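Ultus Parts Vocabulary, data card
Release: 2 February 2024

A list of 914 English terms for parts of household furniture, with short definitions and plural forms. Spelling is American. Regional variants are in a separate column. 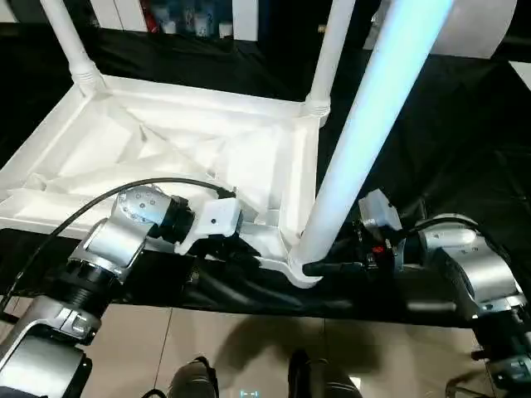

Each term has one head entry and any number of synonyms. Entries name a part by its place in normal use, so the ribbed face of an upturned white plastic table is still "underside". "Collar" and "rim" are separate entries.

Known gaps: 83 terms lack a plural.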